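Craft Kit Maker Skondard Recalls Calligraphy Set Over Ink That Disappears

August 27, 2019

Skondard is asking customers to send back its Weekend Calligraphy Box, a hobby kit sold since April, after buyers noticed that the black ink supplied with it fades to a weak tea color and then, given enough sun, to nothing at all.

The company calls this "reduced permanence." Customers have used other words. One wrote in to say she had addressed a full set of wedding invitations with the kit and left them on a windowsill overnight and most of the following day. She now owns 57 very nice blank envelopes.

The kit comes with two pen holders, 16 nibs, a pad of practice paper, a bottle of black ink and a smaller bottle of blue. The blue is fine. Skondard was keen to make this point and made it three times in a one-page notice. The pens and paper are also unaffected, although the company does concede that the nib marked "medium" in the instruction booklet is the broad one, and the broad one is the medium. That will be put right in the next printing, along with the page on capital letters, which goes straight from P to R.

Van Wijk, which mixes and bottles the ink, said the black in question was a washable formula meant for a line of school pens and went into the wrong bottles during a changeover. It described the ink as performing exactly as designed. As a washable ink it has had no complaints.

Over 172 returns had reached the Skondard warehouse by the time the notice went out, many of them with a handwritten letter. Staff there have been asked to read these on arrival and keep them out of the light.

Anyone who bought the box can get a replacement bottle of black by mailing back the old one, tightly capped, in a sealed plastic bag. There is no need to return the whole kit, and Skondard would prefer you didn't. Those who do want their money back can have it within 36 days of sending in the box, with or without the practice paper. A receipt is helpful. Work already finished with the faulty ink is not covered, and the company suggests making a photocopy while there is still something to copy.

Stores have been told to pull the box from shelves, though at least one chain has chosen to move it to the novelty aisle instead. Plustel, which carries the kit in its craft department, says it has taken down its window display, a hand-lettered sign reading "Made to Last." The sign had been up through most of the summer and was down to "Made to."
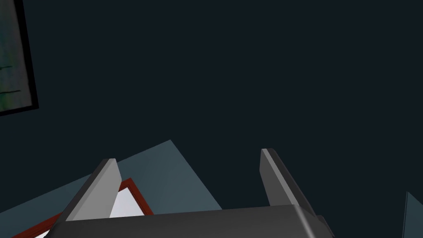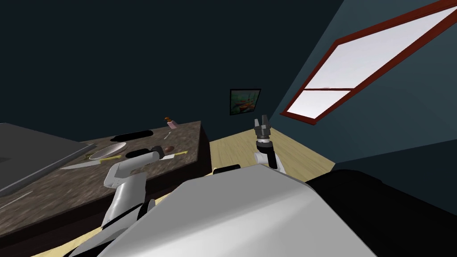
The new boxes are due in stores before the holiday season and can be told apart by a green sticker on the lid and a darker label on the ink. Van Wijk says the replacement is a pigment ink that will survive sunlight, water and most kinds of regret, so buyers may want to practice on scrap first. It does not wash out of clothing. The old one did, and a few parents have asked if they might keep it.

Skondard's other kits are not part of the recall. These include the linocut set, the bookbinding set and the Estar line of metallic markers, which drew complaints last year for the opposite reason and can still be seen on a number of dining tables. A cleaning guide for those remains available on request. The first printing of the guide has run out, and the second will be sent by regular mail to anyone who asks, in an envelope the company promises has been addressed by machine.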